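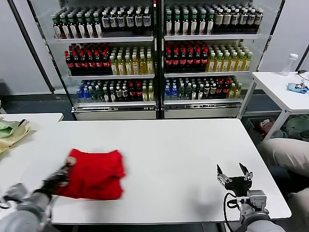 How to record a live session in a small room

Posted 30/11/2021

I've been recording bands in the back room of our shop in Barnham for a good while now, and I get asked the same thing by nearly everyone who hears one of the sessions: how do you get it to sound like that in a room that size? So I'm finally writing it all down. You don't need much gear for this (I certainly didn't have much when I started) but you do need a free afternoon and a band who don't mind playing the same song a few times over.

I'm assuming a four-piece here: drums, bass, one guitar and a singer. If you've got a keyboard player as well, plug them straight in and thank them for being easy.

What you'll need

An interface with eight inputs. I use an old Etotar that I bought second hand, and it's had one noisy channel since October, so really I've got seven.
Two condenser mics that match, or near enough.
Three or four dynamic mics.
A DI box for the bass.
Headphones for everybody, plus a way of splitting the signal.
Two duvets. Thick ones!
Gaffer tape, always more than you think.

Sort the room out first

Get the band to set up before you touch a single mic. I used to put everything out beforehand so it looked professional when they walked in, and then the drummer would turn out to be left-handed and I'd be moving the lot while they stood about eating crisps.

Put the drums in a corner but pull them out a good arm's length from both walls. Right in the corner the kick gets boomy and you'll be fighting it all through the mix. Put a rug underneath. Then walk round the room clapping while somebody listens from the drum stool. If you hear a nasty metallic flutter, that's two bare walls bouncing off each other, and hanging a duvet on one of them will mostly sort it out. Only one, mind. I did every wall once for a folk trio and it sounded like they were playing inside a wardrobe.

Guitar amp next. Turn it to face away from the drums and lift it off the floor on a chair or a crate. Ask the guitarist to turn down. They'll say the amp only sounds right when it's loud, and you can have that chat for as long as you've both got the patience. I've got a little five-watt Sastry combo that I offer people instead, and most of them go quiet when they hear it through the speakers.

The singer goes last. Stand them facing the kit, as far off as you can manage. It feels backwards, I know, but a vocal mic rejects sound from behind itself, so if the back of the mic points at the drums you'll get a lot less cymbal down it.

Miking the drums

Start with three mics and see if you're happy. One goes on the kick, just inside the hole if there is one, or a hand's width away if there isn't. The two condensers go overhead. Measure from the middle of the snare to each one with a bit of string and make the two distances the same, otherwise the snare drifts off to one side and sounds thin. I keep a length of string taped to the stand for this, with a knot in it.

Record thirty seconds and listen back before adding anything. If the snare's getting lost, put a dynamic on it, pointing across the drum from the rim. I hardly ever mike the toms.

Elínborg Ketilsson played here with her band Durneck in the spring and she uses brushes for half the set, so we took the kick mic away altogether and brought the overheads down to about head height. Lovely sound. I'd do that again for anything quiet.

Guitar, bass and voice

For the guitar, put a dynamic right up to the grille, halfway between the centre of the speaker and its edge. Too harsh? Move it outwards. Too woolly? Move it in. A finger's width makes more difference than any knob on the desk, so do this before you reach for the EQ.

Bass goes through the DI box and into everyone's headphones. No amp at all, if the player will stand for it. Some really miss feeling it in their legs, in which case let them have the amp on very low and don't record it.

For the vocal I use a dynamic, not a posh condenser, purely because the condenser hears the whole room. Get the singer close, two or three fingers away, with a pop shield.

Headphones

Please spend time on this bit. A bad headphone mix will wreck a good take quicker than a bad mic will. Ask each person what they want more of, never what they want less of, or you'll be turning things down all afternoon. Singers generally want a bit of reverb. Give it to them, you don't have to record it.

Setting levels

Have them play the loudest song, the whole way through. People always check their sound politely and then hit everything twice as hard when the red light's on. Get your peaks sitting well below the top, with the meters bouncing around the middle, and then leave them alone.

Doing the takes

Three takes of each song, then move on. Yurii Romaniuk taught me that when I was helping out at his place, and I've stuck to it ever since. The second one is usually the keeper. Record ten seconds of silence at the start of each take, and ask everybody to hold still at the end until the last cymbal has properly died. There's a gorgeous Durneck ballad on my hard drive with somebody saying "was that all right?" over the final chord.

Write down which take everyone liked while they're still in the room. My files are just numbered, and I once spent an evening hunting for take 927 when the one I wanted was 19.

Before they go home

Copy everything to a second drive. Then play the band one rough mix through the speakers, nice and loud, and if anyone's pulling a face at their own part, the mics are still up, so have another go at it.

I'll do the mixing side in a separate post, as it's a whole other afternoon. If you're stuck on anything in the meantime leave a comment below and tell me how big your room is and what the floor's made of.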